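How to get a certificate of attendance for an online lecture in the equality series?

Posted in: Student life – Events and credits

Romana Štefanec

Hello everyone. I am a second-year student at the Prirkine campus and I have a problem with the talks that the Equality Office organises in November. I hope somebody who has been through this already can help me.

I attended the second talk of the series, the one on how local newspapers write about women in trade unions. It was held on Tuesday at 18:00, on the video platform Skandum. I registered with my private e-mail address, as at that time my university account was blocked and I was waiting for a new password. I stayed until the end and I also wrote one comment in the chat during the discussion.

Now the list of participants is published on the office page, and my name is missing. For the 2 credits of free choice we must have attended 4 talks, and without this one I will have only three. The last talk is already full.
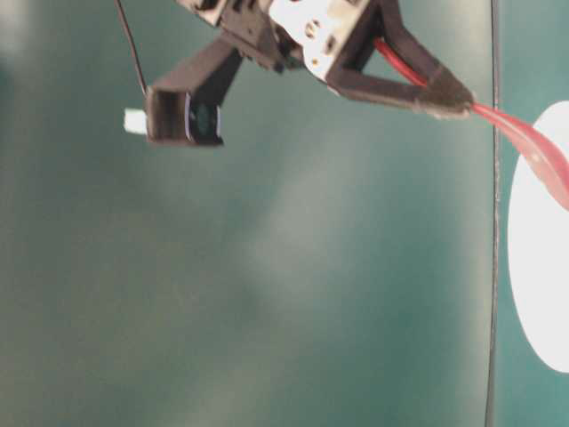 I wrote to the general address of the office and received an automatic reply which says that they answer in the order of arrival. My faculty wants the certificates before the end of the term, so I am a little worried. Is it possible to correct the list afterwards? And does it help to go there in person, or do they send everybody back to the e-mail?

Thank you in advance, and sorry if this was already discussed. I searched for it and found only old messages concerning the summer courses.

Marwan Khalaf

Hello Romana. I had almost the same problem last year, with the round table on fathers and parental leave, so I can tell you how it went for me.

The list on the page is made automatically from the university accounts. If you enter with a private address, the platform keeps you as a guest, and guests are not transferred to the list. Your attendance is still recorded in the session report, with the time when you came in and the time when you left. The office can look at this report, but you must ask for it in clear words. If you only write "my name is missing", they will look at the same list again and answer that you are not on it.

In my message I put the title of the talk, the day and hour, the private address I had used, my student number and the name which was shown on the screen during the session. This last one is important, for guests can write any name they like. I also mentioned the question I had put in the chat. After that they added me by hand, and the certificate appeared in my account under "Other documents" and not under "Certificates", where I was looking for it the whole week.
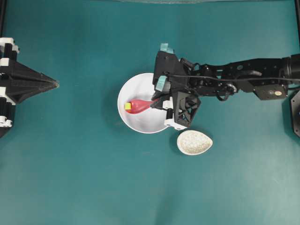 Regarding your second question, yes, you can go in person. The office is in the Zhuravel building, on the ground floor, and it is open for students in the mornings only. Bring the confirmation of registration printed or on your phone. They did not solve it in front of me, but the lady at the desk wrote down my case and I had a reply the next day.

One more thing. You must have been present for at least 66 per cent of the session. If your connection was interrupted, the separate parts should be added together, but in my report this was not done and I had to ask for it – please check this too.

As for the last talk, write your name on the waiting list anyway. The online room is limited to 200 persons and many of those who register do not connect in the end.

Stisirley

same thing happened to me, I just went to another talk instead. I think the film evening counts also for the credits but ask first, they changed the rules

Romana Štefanec

Thank you both. Marwan, your answer is very useful. I did not know about the guest name, and mine was only "Romana" without the surname, so probably this makes it harder for them. I have now sent a new message with all the details you mention, and I put myself on the waiting list. If there is no reply I will go to Zhuravel in the morning before my seminar.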